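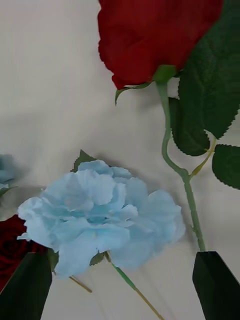
Notes by Ruben Boersma, with corrections by Jasper Nijs
Skiltine Workshop, Unit 2: Looking after the flower cell

The cell picks artificial flowers off a white cloth. Roses have a nubbly stem and serrated leaves, the big blue heads are all ruffle, and everything tangles with its neighbour. You will be blaming the software by lunchtime. Check the fingers first.

Before you start
Stop the arm, lock it off, hang your tag on the switch. Jasper has a story about the tag. Do not ask for it.

Fingers
Both are matt black with a slanted top edge. Close them slowly on a strip of paper. It should hold along the whole pad. If it only holds at the tip, loosen the two mounting screws on the left finger, square it against the block and tighten again. Leave the right finger alone, as the zero is taken from it.

Wipe the pads with a dry cloth. Petal fluff collects at the root of the finger, where you will not look.

Wrist camera
Clean the lens, then take a test view with the fingers open. Both tips should show at the bottom, one in each corner. If one has wandered off, the bracket has slipped. Soft folds in the cloth are fine. Dark shadows are tolerated up to a point, and the point is in the Colline manual, page missing.

Grip test
Lay a rose on its side and pick it by the stem, clear of the leaves. Repeat with a blue one. Write down every drop, including the ones you feel were unfair.

Log
The counter read 3,194 cycles at the last pad change. Pads are due again at 3,372. The previous set came off at 1,797 and looked like chewed liquorice.

Spare pads are in the drawer marked Valentini, which has never contained anything by Valentini.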